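## 3.2 Was auf der Arbeitsplatte stehen bleibt

Ich gebe zu, dass ich diesen Abschnitt zweimal neu angefangen habe, weil die Küchen sich beim Sortieren gegen jede saubere Einteilung gewehrt haben. In der ersten Fassung wollte ich nach Gerätegruppen vorgehen, also Elektrogeräte hier, Geschirr dort, Vorräte ganz zum Schluss. Das klang vernünftig, bis Dalia El-Sayed am Donnerstag meine Tabelle durchsah und fragte, wohin denn bitte ein Geschirrtuch gehöre, das auf einem Ofen liegt. Textilien? Elektrogeräte? Gute Frage! Wir haben danach umgestellt und fragen jetzt, worauf etwas liegt und was man wegräumen müsste, um an etwas anderes heranzukommen.

Diese zweite Frage nennen wir im Folgenden *Vorräumen* (der Begriff stammt aus dem Etolis-Leitfaden von Rachid Hegazy, dort allerdings für Kellerregale). Gemeint ist jeder Handgriff, der nötig wird, bevor die eigentliche Tätigkeit beginnt. Wer toasten will und vorher etwas vom Toaster nehmen muss, räumt vor. Wer die Kaffeekanne greift und sonst nichts anfasst, räumt nicht vor. Mehr Theorie braucht es an dieser Stelle noch nicht, die Feinheiten kommen in Abschnitt 3.4.
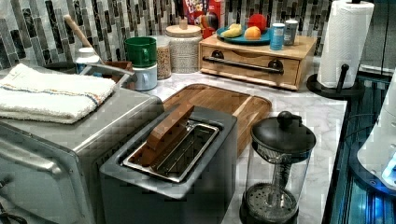

*Zuletzt geändert: März, Textfassung 4*

**Abbildung 4.** Dicht gestellte Arbeitsplatte mit Miniofen, Toaster, French Press und Schneidebrett; rechts ein hölzernes Schubladenelement mit Obstteller.

Abbildung 4 ist mein Lieblingsfall, weil fast alles, was uns beim Kodieren Kopfzerbrechen gemacht hat, auf einer einzigen Platte zusammenkommt. Das gefaltete Tuch auf dem Miniofen zum Beispiel: Die Oberseite des Geräts wird zur Ablage, und zwar zu einer ziemlich guten, sie ist flach und liegt in Griffhöhe. In unserem Schema bekommt der Ofen deshalb zwei Einträge, einen als Gerät und einen als Fläche. Dasselbe gilt für das Schubladenelement, auf dem der Teller mit Banane, Orange und Apfel steht. Drinnen Stauraum, oben Stellfläche, also wieder zwei Einträge.

Schwieriger ist der Toaster. In seiner Öffnung lehnt schräg ein Stück Holz, ein Deckel vielleicht oder eine Platte, und da haben wir uns wirklich gestritten. Dalia wollte es als »abgelegt« führen, ich als »angelehnt«, und am Ende haben wir »angelehnt« genommen, schon weil das Teil eben nicht flach liegt. Für das Vorräumen ist der Unterschied egal: Zum Toasten muss das Holz weg, der Fall zählt.

Das Schneidebrett dahinter liegt flach auf der Platte, aber Toaster und French Press stehen davor. Ich hätte es spontan als frei zugänglich eingetragen, es liegt ja nichts darauf! Nur greift man eben darüber hinweg oder schiebt etwas zur Seite, und für solche Fälle haben wir die Kategorie »verstellt« eingeführt. Gestapelt wird hier übrigens auch, nämlich der grüne Becher auf dem weißen. Wer den weißen möchte, räumt vor, wer mit dem grünen zufrieden ist, hat Glück gehabt.

Bei den Vorräten hat mich beschäftigt, wie unterschiedlich sie gefasst sind. Ein Klarglas mit Körnern oder Frühstücksflocken, daneben eine größere gesprenkelte Keramikdose mit Holzdeckel und dahinter, halb verdeckt, ein Müslikarton in seiner bunten Originalverpackung. Der Karton wird als »verstellt« kodiert, das Glas als »einsehbar«, die Dose als »geschlossen«. Ob »einsehbar« eine eigene Kategorie verdient, ist zwischen Rachid und mir noch offen. Er hält sie für Zierde, ich möchte sie bis zur Auswertung der Vorratsschränke behalten.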